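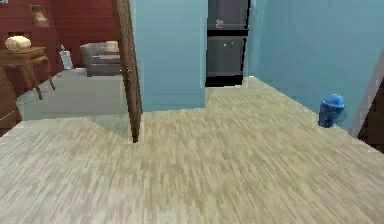

Slow Travel on a Small Budget: A Talk with Annick Caron

Annick Caron answered my call at seven in the morning, her time, with a cup of coffee in one hand and a bus timetable in the other. She was leaving at nine. "We have two hours, but I still must pack, so let us say one hour," she told me.

For readers who don't know her, Annick writes the newsletter Nakier, where she keeps a record of every long trip she takes and what it costs. Her last one went overland with buses, ferries and a few slow trains, and it ended in January. The total was 2397 dollars for nine weeks, without the flight home. Many people wrote to her that this is not possible. She sent all of them the same spreadsheet.

I asked first where the money went. "Beds," she said. "Always beds. People ask me about food, because food is what they photograph. But I paid 896 dollars for places to sleep, and this is with sharing a room half of the time." She shared it with her friend Analyn Villanueva, who joined her for the first part and went home when her vacation days were finished. After that the cost per night went up, and Annick started to choose towns by the price of a single room.

She does not book far ahead. Usually she reserves the first two nights in a new place and decides the rest when she is there. "The first night you are tired and you accept everything. The second day you walk and you see a guesthouse with a paper in the window, and you ask. Sometimes it is worse than yours! Then you stay where you are and you are happy."

The best place of the trip was the Dela Peña guesthouse, run by Trinidad Abella, in a port town where the ferry stops only 3 times a week. Annick missed one of these ferries. She had read the summer schedule and it was already the winter one. "Trinidad looked at me with my bag and she said, you are back, I did not change the sheets yet. She charged me the same price, and for dinner nothing. I washed the dishes. I wanted to."

I later wrote to Trinidad Abella to check this story. She confirmed it in a short message and added that Annick washes dishes very slowly.

We talked for a while about transportation. Annick takes the night bus when the trip is longer than seven hours, and she is strict about this limit. With six hours, she says, you arrive at four in the morning and sit in a station until something opens, and you spend on coffee what you saved on the bed. She carries earplugs, a scarf that is also a pillow, and crackers. For tickets she goes to the counter. Once she used a booking service called Rekora, and she paid a fee that she noticed only after. "It was a small fee. But it was written in gray, on white. I don't like to be treated so."

And food? She laughed at this question. She eats one hot meal per day, at lunch, when the kitchens are cooking for people who work nearby. In the evening it is bread, fruit, sometimes a soup. In Brosel, a mountain town where she stayed eight days, she ate at the same counter every noon. It belongs to Chunhua Zhong, who makes noodles and a kind of sour cabbage that Annick still thinks about. By the third day there was no menu for her anymore. The bowl just came.

"I had planned two days in Brosel," she said. "There is not much to see. A church, a market, a path by the river that is closed when it rains, and it rained. But my knee was not good, and the room was warm, and I had this lunch. So eight."

I wanted to know if it is lonely. She was quiet for some time before she answered. "In the evening, yes, between six and eight. In the morning never. I call somebody at this hour, or I write. Lovely Pascual told me this before I left, she has traveled alone much more than me. She said to make a plan for the evening, even a stupid plan. So I went to see the bus station, to learn where my bus will be. Then I came back, and it was eight."

Some of her readers think she is too careful with money. One wrote that there is no point to go so far and eat bread in a room. Annick doesn't get angry at such letters. She has a part-time job in a school office, and with a bigger budget per day the trip would be three weeks long. She prefers the nine. She did spend on a boat tour one time, and on new shoes, and she does not regret the shoes.

Her advice for a first long trip was practical. Write down every cost the same evening. Keep enough cash for two nights in a different pocket. Ask the date of the timetable before you trust it. Take fewer clothes, but good socks.

It was ten past eight, and I could hear a zipper. I asked where the bus was going today. "Only to my sister," said Annick. "Four hours. I will buy a sandwich."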